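Galeria: coleta de demonstrações na bancada de material escolar

O conjunto Jultier reúne demonstrações de arrumação feitas com dois braços sobre uma mesa de madeira. Cada episódio registra as posições das juntas, a abertura das garras e as imagens das câmeras, uma na cabeça e uma em cada punho. Até o fim de junho foram gravados 2658 episódios, divididos entre tesouras, pincéis, canetas e frascos de tinta. As tarefas estão escritas em frases curtas, em português, e a mesma frase serve para várias disposições dos objetos.

A arrumação inicial muda de um episódio para outro. Quem prepara a mesa recebe uma ficha com os recipientes e os objetos a usar, mas não com as posições exatas. As bandejas podem ficar tortas, as tesouras podem ficar umas sobre as outras. Um episódio dura no máximo 80 segundos; passado esse tempo, é encerrado e marcado como incompleto. Os incompletos ficam no conjunto, com etiqueta própria.

1. Vista da cabeça

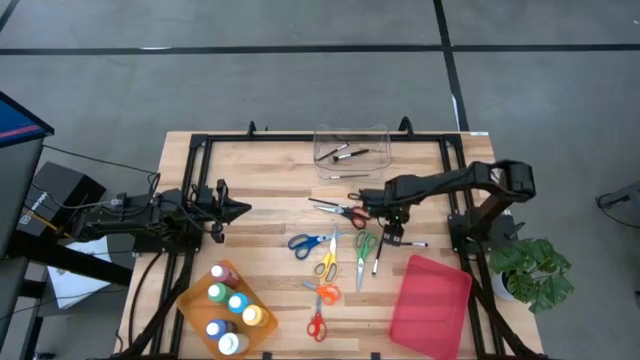 Foto: Boros

Tesouras de cabos de várias cores no centro, pincéis na caixa transparente ao fundo e um pincel na garra direita. A bandeja avermelhada está vazia. Nesta câmera aparecem os dois braços, e é por ela que os anotadores dividem o episódio em trechos: aproximação, preensão, transporte, soltura.

O pincel é o objeto com mais repetições no conjunto. O cabo é fino e a garra o segura em ângulos diferentes conforme o ponto de contato. Na primeira versão da tarefa só se aceitava a preensão pelo meio do cabo. Essa regra caiu na revisão Carex e hoje qualquer preensão estável é válida. Os episódios gravados antes da mudança foram mantidos sem alteração.

2. Vista do punho, com a caixa transparente à esquerda 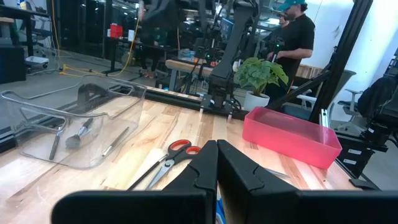

Boros

Uma tesoura de cabos laranja-avermelhados perto dos dedos da garra e, do outro lado, a caixa rosa vazia. As paredes transparentes deixam ver o chão e a borda da mesa, e por isso a caixa incolor entra em muitas fichas: o modelo precisa localizar a borda dela com fundos diferentes. O segundo plano não é coberto nem recortado. Pessoas que passam pela sala têm o rosto desfocado depois, antes da publicação.

As câmeras de punho são conferidas no começo de cada turno. O operador leva a garra até um ponto marcado e compara a imagem com a de referência. Se houver diferença visível, o suporte é reapertado e a conferência se repete. Cada turno rende em média 40 episódios aproveitáveis, menos quando a ficha pede tesouras sobrepostas, que exigem mais tentativas.

3. Vista do punho, com o suporte de tintas

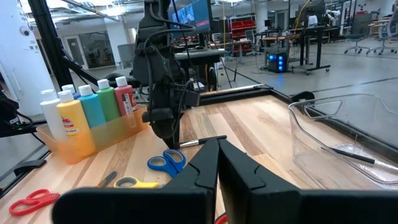

Astard comenta que as vistas de punho rendem pouco sem a câmera da cabeça, porque os dedos tapam o objeto justamente no momento da preensão, e pergunta se os três fluxos saem sincronizados no arquivo final.

Saem sincronizados. O relógio é comum às três câmeras e às juntas, e os episódios com quadros perdidos são descartados na conversão. A imagem acima mostra seis frascos de tinta no suporte laranja, com tesouras e um marcador soltos na mesa. As tarefas com frascos são as mais recentes e ainda têm poucas variações de frase.

A próxima remessa traz fichas em que os dois braços trabalham ao mesmo tempo, um segurando a bandeja e o outro colocando as tesouras. As etiquetas continuam as mesmas da revisão Carex.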